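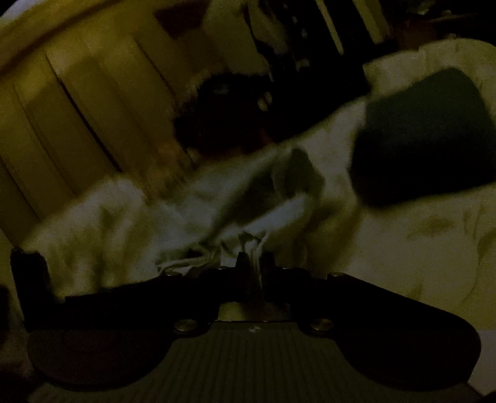

Those of you who have been reading this newsletter for a while will know I have a soft spot for small phone makers, the ones that put out a single handset every couple of years and then spend the time in between answering emails from their customers. So it gave me real pleasure to hear from Grirkura this month that the Miranda is getting another big software update, its third, and that the battery people have been asking for is finally coming back into stock.

Let me start with the update, as that's what most of you have been writing to me about. Grirkura started sending it out in May to people who had signed up for early testing, and the rest of us should see it by the end of June 2026. It's a large download (mine took 19 minutes on a home connection that is nothing to brag about), so plug the phone in and go make yourself some lunch. You'll want a good chunk of free space before you begin. My own phone complained until I cleared out a pile of old voice memos, most of them of me humming.

The change I've enjoyed most is a very plain one. You can now set the side button to do whatever you like, with one action for a short press and another for a long one. I have mine set to the flashlight and the camera, and after a week of turning on the flashlight every time I wanted to take a picture of the dog, I think my thumb has got it. The call screen has been tidied up too, with a much larger button for hanging up, and the keyboard has stopped correcting my sister's name to "Marinade," which she will be glad to hear!

Not everything is rosy. Two readers in Otdale tell me their car stereos lost the phone's connection after the update, and both got it back by deleting the pairing and starting over from the car's side (doing it from the phone made no difference for either of them). I haven't seen it myself, but then my car has a cassette player. If you depend on your phone for directions, you might hold off until the next small fix arrives. Grirkura says it's working on one and wouldn't give me a date.

Now, the battery. The Miranda was sold as a phone you could open up at your own kitchen table, and for the first year that was true, and then the spare batteries ran out and stayed out. Graham Holroyd, who looks after parts and repairs at the company, wrote back to my rather long email with a rather short one: "We ordered too few, and the factory that made them moved on to other things. We've found a new one and we've ordered a lot more this time." I do like a man who just comes out with it.

The new battery costs $30, the same as the old one, and fits every Miranda sold so far. It will be in the online shop first and then at Plirneck, the repair store by the old bus station in Otdale, where they'll also put it in for you if you'd sooner not do it yourself. They tell me they have a waiting list already, so give them a call before you drive over. They'll take your old battery for recycling as well, whether or not you bought the new one from them.

I asked Graham whether there would be a new phone this year, naturally, and he said he was only there to talk about batteries. Make of that what you will. My own guess is that we'll hear something in the fall, and I'd be happy with the same phone and a better speaker, though I know plenty of you are hoping for something smaller. Keep those letters coming, by the way. I had 7 about headphone jacks alone last month, and I'm still working my way through the replies.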